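Por qué tu mesa tiene rayas (y por qué no se quitan frotando)

Sección: Cosas que hay en casa
Texto: Corina Ruchti

Seguro que alguna vez, mientras esperabas a que se enfriara la sopa, te has quedado mirando la mesa. Si es de madera, tiene rayas. Unas van rectas, otras se tuercen, otras hacen una especie de montaña y luego se arrepienten. Y puede que hayas pasado el dedo por encima pensando que alguien las pintó. Pues no. Las hizo un árbol, y tardó bastante más que tú en comerte la sopa, que ya es decir.

Esas rayas se llaman veta. Para saber de dónde salen hay que ir al bosque, así que ponte las botas.

Un árbol engorda

Los árboles crecen hacia arriba, eso lo sabe cualquiera. Pero también crecen a lo ancho, y eso lo hacen con mucha discreción. Justo debajo de la corteza tienen una capa finísima que fabrica madera nueva. Se llama cámbium, una palabra estupenda para soltar en la cena y que todos te miren raro.

En los lugares con inviernos fríos, el cámbium trabaja por temporadas. Por abril, cuando vuelve el calor, empieza a fabricar madera deprisa. Al final del verano va más despacio y la madera que hace es más apretada, y muchas veces más oscura. En invierno no hace nada de nada. Nadie le riñe por ello.

Así, cada año queda un anillo alrededor del tronco. Si cortas el tronco de lado a lado, como un salchichón, ves los anillos enteros, uno dentro de otro. En el bosque de Staltville hay un tocón de arce con 17 anillos. El arce tenía 17 años, por tanto, y lo cortaron para hacer sitio a un camino. Contar los anillos de un tocón es una manera muy educada de preguntar la edad, porque el tocón no se ofende.

Del salchichón a la mesa

Ahora viene lo raro. Si dentro del tronco hay anillos redondos, ¿por qué en la mesa hay rayas largas?

Porque casi nadie corta los tableros como un salchichón. Se cortan a lo largo, de la raíz hacia la copa. Imagina que enrollas una manta hasta hacer un canuto gordo. Mirado por la punta, el canuto tiene una espiral. Si pudieras partirlo a lo largo con un cuchillo enorme (no lo hagas, es la manta de alguien), verías muchas líneas, una por cada vuelta. Con el tronco pasa algo parecido: cada anillo es en realidad un tubo muy largo, y al cortarlo a lo largo el tubo se convierte en raya.

Si el corte pasa por el centro del tronco, las rayas salen bastante rectas y juntas. Si pasa más cerca de la corteza, el cuchillo roza los tubos de refilón y salen bandas anchas, con curvas y puntas. En un mismo tablero puede haber de las dos cosas, porque los árboles tampoco crecen derechos como una regla. Se inclinan, esquivan a un vecino, buscan la luz. Todo eso queda apuntado en tu mesa, debajo del plato.

Y los nudos, esas manchas redondas que parecen ojos, son sitios de donde salía una rama. Tu mesa no te está vigilando. O, si lo hace, es con una rama.

Por qué brilla

La madera recién cortada no brilla casi nada. Es áspera y, si te descuidas, te regala una astilla. En el taller de muebles Lusgate lijan cada tablero varias veces, primero con una lija gruesa y después con otras cada vez más finas. Luego le ponen barniz o aceite, que rellena los huequecitos y deja la superficie lisa.

Cuando la luz llega a una superficie áspera, rebota en todas direcciones, como una clase entera saliendo al recreo. Cuando llega a una superficie lisa, rebota mucho más ordenada, y una buena parte se va hacia el mismo lado. Si tu ojo está justo en ese lado, ves una mancha muy clara y brillante, y ahí la veta casi desaparece. Muévete un poco y la mancha se moverá contigo. Es un juego magnífico para las comidas familiares largas.

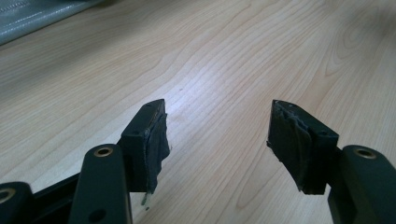

El acabado tiene otra misión, aparte de ponerse guapo. La madera tiene dentro muchísimos tubitos por los que el árbol llevaba agua cuando estaba vivo. El árbol ya no está, pero los tubitos siguen ahí y beben lo que les eches: agua, zumo, el chocolate que tú no has derramado. El barniz tapa la entrada. Si se desgasta, aparecen cercos y manchas, y entonces sí que frotar no sirve de mucho.

Haz de detective

Busca en casa una mesa, una puerta o una silla de madera. Necesitas un papel fino y un lápiz blando.

Primero mira hacia dónde van las rayas. Sigue una con el dedo hasta que se acabe o te aburras.

Busca después un sitio donde se ensanchen y se curven. Por ahí el corte fue de refilón.

Si la madera es áspera, pon el papel encima y frota con el lápiz tumbado. Puede que la veta aparezca en el papel. Con una mesa muy barnizada no saldrá nada, y además alguien te preguntará qué haces — mejor usa una tabla vieja.

Por último, mira el canto. Si ves allí unos arcos, son trozos de anillo: has encontrado la punta del salchichón. Pero si arriba hay veta y en el canto solo hay un serrín apelmazado, sospecha. Hay tableros que llevan por encima una lámina con el dibujo de la madera impreso. No es ningún delito, aunque conviene saberlo antes de presumir de mesa.

Palabras para la cena

Cámbium: la capa que fabrica madera nueva debajo de la corteza.
Veta: el dibujo que dejan los anillos cuando se corta el tronco.
Nudo: el lugar donde nacía una rama.
Canto: el borde de un tablero.

En el próximo capítulo: por qué cojean las sillas, y por qué siempre te toca a ti la que cojea.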